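Plilo Claim Check Desk Kit
Everything a small newsroom or classroom needs to trace a viral post back to where it came from 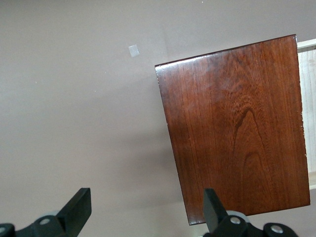
What it is

Plilo is a desk kit for people who check things they see online. You get a spiral-bound handbook, a deck of method cards, a pad of log sheets and a year of access to the Plilo search notebook, a web app where you save each step of a check as you go. It was put together by Ilaria Sanna, who ran the verification desk at the Nillard Courier for years, and Rosario Amato, who taught the night course that many of us on staff took before we knew what a reverse image search was.

We love this kit. The old version lived in a three-ring binder and half the links in it were dead, and this one is so much better!

The handbook

Eleven chapters, written in plain language. The first four cover the posts that land on a checker's desk most often: old video shared as new, real photos with the wrong caption, clipped speeches and made-up quotes. Chapter five is all about video, and it's the one people photocopy. It shows how to pull still frames from a clip, which ones to search first (go for signs, uniforms and skylines before faces), and how to work back through reposts to the earliest upload you can find.

There's also a long chapter on claims about people who have just died. Rosario wrote it, and it's careful and kind. It covers how to contact a family, when to leave them alone, and how to word a finding when the person in the clip can't speak for themselves.

The cards

The deck has one method per card, with the steps on the front and the usual mistakes on the back. Shadows and time of day, weather records, street furniture, school and team crests, license plates by region, archived pages, and plenty more. They're sorted by colored tab. Deal out four or five to a new intern with a single post to check and you'll have a very good afternoon.

The log sheets

Pads of 400 tear-off sheets. Each sheet has space for the claim in its exact words, the link, who shared it, what you searched, what came back and your rating. The rating line has five boxes: true, mostly true, missing context, false and can't tell. Please use that last one! Ilaria says the desk at Nillard used it nearly every Sunday, when the phones went unanswered and the story had to wait.

The search notebook

The notebook runs in any current browser. Paste in a link and it stores the page text along with the time you saved it. Add your screenshots, tag them, and share the whole check with an editor by sending one link. Each account holds up to 500 open checks, and closed ones don't count toward the limit. New in the November update: side-by-side view for two video stills, and a button that copies your source list straight into a story draft.

It saves what you find and keeps it in order. The judging is still up to you, and the handbook has a good section on getting a second reader before you publish.

The practice library

Every kit comes with the Obeidat practice library, a set of more than 3000 past claims with the worked answers kept on a separate page. They range from very easy (a storm photo with another country's road signs in it) to the kind that will eat a whole evening. You can filter by topic, by language and by how long the check should take.

What's in the box

Handbook, spiral bound
Method cards with colored tabs
One pad of log sheets
Card with your notebook access code
Fold-out wall chart of the rating scale

Good to know

The handbook and cards are in English. Spanish cards can be ordered separately under the same item number with an S on the end. Log sheet refills come in single pads and fit the older Mondus clipboards too, if you still have one of those around.

Access codes start on the day you first sign in, so there's no rush to open the box. For classrooms, one code covers a teacher and up to 30 students.

Item number: 3497
Ships flat, wall chart folded

Related items: log sheet refill pad, Spanish method cards, extra year of notebook access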